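3.2 Serving ware and dispenser placement

The drinking-water station was laid out on a white tabletop against a plain gray wall. Water was held in a clear glass dispenser raised on a light wooden stand, so that a mug could be set under the tap without tilting. Stand height was the one dimension we could not vary freely: Oddsson and Lyimo, working with the Ekcombe household set, report that a gap of 21 mm between tap and rim keeps splashing low while leaving room to slide a full mug out. We adopted the same gap for all mugs. 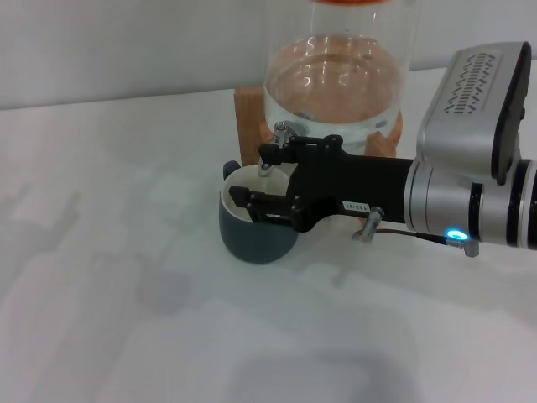 Figure 4. Dark mug with white interior under the dispenser tap.

Mugs were chosen for variation in body shape, handle size and glaze. Rounded bodies proved harder to center than straight-sided ones – the widest point lies below the rim and draws the eye away from the opening. A white interior helped observers judge the fill line, particularly where the outer glaze was dark. Handle direction was left free in the first block of trials and fixed in the second.

In total 1,401 fills were logged, of which 201 were excluded for overfilling or an incomplete record. Each of the remaining fills was assigned to one of 60 combinations of mug, handle direction and starting water level. Starting level matters here: flow slows as the dispenser empties, and a fixed tap-open time then leaves the mug short. We therefore report fill by weight and treat tap-open time as a secondary measure (Section 4.1).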